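Teleoperation oder Handführung – womit nehmt ihr Demos auf?
Forum > Greifen und Anlernen
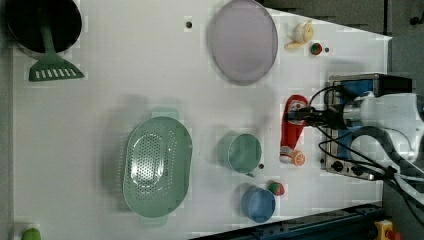
tiltimstead_uwe schrieb:
Wie viele Demonstrationen braucht man für eine einzelne Aufgabe, also etwa eine Flasche vom Tisch nehmen und auf einen Teller legen?

kmarquez schrieb:
Bei uns waren es 300 pro Aufgabe, alle ferngesteuert. Mit weniger lief es nur, solange die Sachen immer am selben Platz lagen. Sobald wir sie verschoben haben, griff der Arm daneben.
Kenneth Marquez, Drorkberg

Enumeck schrieb:
300 halte ich für zu viel. Wir führen den Arm von Hand und kommen mit deutlich weniger aus. Man spürt den Kontakt direkt und muss nicht raten, ob die Finger schon zu sind.

kmarquez schrieb:
Und wer steht bei dir im Kamerabild? Beim Führen von Hand hast du die eigenen Hände in jeder Aufnahme. Später sind sie weg, und die Bilder passen nicht mehr zu dem, was das Modell gelernt hat.

Enumeck schrieb:
Wir führen nur einmal und lassen die Bahn danach ohne Person abspielen. Aufgezeichnet wird erst der zweite Durchgang. Kostet Zeit, ja.

flanschplatte schrieb:
Das geht aber nur, wenn beim Abspielen alles wieder genau gleich liegt. Bei runden Teilen, die wegrollen, kannst du das vergessen.

Zur Startfrage: Auf dem Foto ist die rote Flasche am oberen Teil gegriffen, der weiße Deckel zeigt nach unten. Habt ihr den Griffpunkt vorgegeben? Wenn vier Leute steuern und jeder woanders zupackt, wird es unsauber.

tiltimstead_uwe schrieb:
Nein, bisher nicht vorgegeben. Wir sind zu zweit und greifen vermutlich unterschiedlich. Den Rest auf dem Tisch (Sieb, Becher, Pfanne mit Pfannenwender) lassen wir als Ablenkung liegen.

kmarquez schrieb:
Ablenkung ist gut, aber verschiebt sie zwischen den Aufnahmen. Unser erster Satz vom August hatte 332 Durchgänge, davon haben wir viele verworfen: Pausen mitten in der Bewegung, zweimal nachgefasst, solche Sachen. Das Modell hat die Pausen brav mitgelernt.

Kim schrieb:
Nachfassen würde ich nicht wegwerfen. Daran sieht das Modell, wie man einen Fehlgriff korrigiert. Nur die Pausen herausschneiden.

kmarquez schrieb:
Sehe ich anders, bei uns hat er danach auch nachgefasst, wenn der Griff schon saß.

tiltimstead_uwe schrieb:
Dann legen wir erst mal den Griffpunkt fest und bleiben bei der Fernsteuerung. Das Nachfassen markiere ich extra, dann können wir mit und ohne trainieren. Ergebnis schreibe ich hier rein.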